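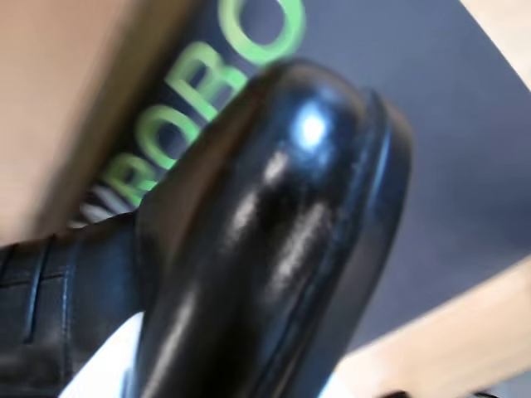
My grandmother always said that bread has to be left alone, and that the baker who lifts the cloth every ten minutes will eat a flat loaf, as a former pupil of the evening school in Brolska wrote to us after the first edition. She wanted to know why we had given so few pages to waiting and so many to kneading. We have thought about her letter for a long time, and the chapter you are beginning now is our answer to it.

Chapter 4
Time and Temperature in the Dough

In Chapter 3 you learned to mix and knead a plain wheat dough. If you did the exercises, you have by now made the Tranen loaf at least once, and you have perhaps noticed that it did not come out the same as your neighbour's. The flour was the same, the salt was the same, and both of you followed the same page. The difference was most probably in the hours between the kneading and the oven.

Rising is the work of yeast. Yeast is a living thing, and it eats the sugars which are set free from the flour. While it eats, it gives off gas, and the gas is caught in the net of gluten you built when you kneaded. The dough becomes larger and softer. At the same time the flavour changes, but this goes more slowly than the rising. A dough may be big enough for the oven long before it is good enough for the table.

4.1 Warm dough and cool dough

Yeast works quickly in warmth and slowly in cold. At 30 degrees a dough with the usual amount of yeast can double its size in less than one hour. In a cool larder the same dough will need most of the night. In a hot place, at 38 degrees or above, the rising is so fast that the loaf often gets a thin taste and a crumb with uneven holes. We do not recommend it, although many older recipes tell the reader to put the bowl beside the stove.

Please remember that we speak of the temperature of the dough itself. The room is only one part of it. The water you pour in has a stronger influence, and so has the flour, if it was kept in an unheated cupboard. In Pavholm, where this book was first used in teaching, the school kitchen is pleasant in summer and very cold in December. The pupils there learn to change the water with the season – warmer in winter, straight from the tap in summer – and leave everything else in the recipe as it stands.

4.2 How to know that the dough is ready

The clock is a poor guide for a beginner, but it is better than no guide. Set it for the time given in the recipe, and then look at the dough with your own judgement. Press one floured finger gently into the surface. If the hollow fills again at once, the dough needs longer. If it comes back slowly and a small mark remains, you can go on to shaping. If it does not come back at all, the dough has stood too long. In this last case you can still knead it shortly, shape it again and give it a second, shorter rise. The bread will be a little dense but quite eatable.

Doughs with rye behave in another way, and the finger test is less useful for them. For these you should look for fine cracks in the floured surface. We return to rye in Chapter 7.

4.3 The old dough method

The bakers of the Mahasneh bakery, whose recipes are used in several chapters of this book, keep back a piece of dough of 200 grams from each baking. It rests overnight in a covered bowl in the cold, and the next day it is mixed into the new dough. The method gives more flavour and a crust with a deeper colour. It also keeps the bread fresh for roughly one day longer. You will try it in Exercise 4.5, so it is wise to make the plain dough of Exercise 4.1 the evening before.

Before you continue

You will need for this chapter a kitchen thermometer, two bowls of the same size, a clean cloth and a notebook. Write down the temperature of the flour, the water and the finished dough each time you bake, also when you are in a hurry. The tables at the end of the chapter have empty columns for this purpose. Exercise 4.1 begins on the next page and should be done before you read section 4.4.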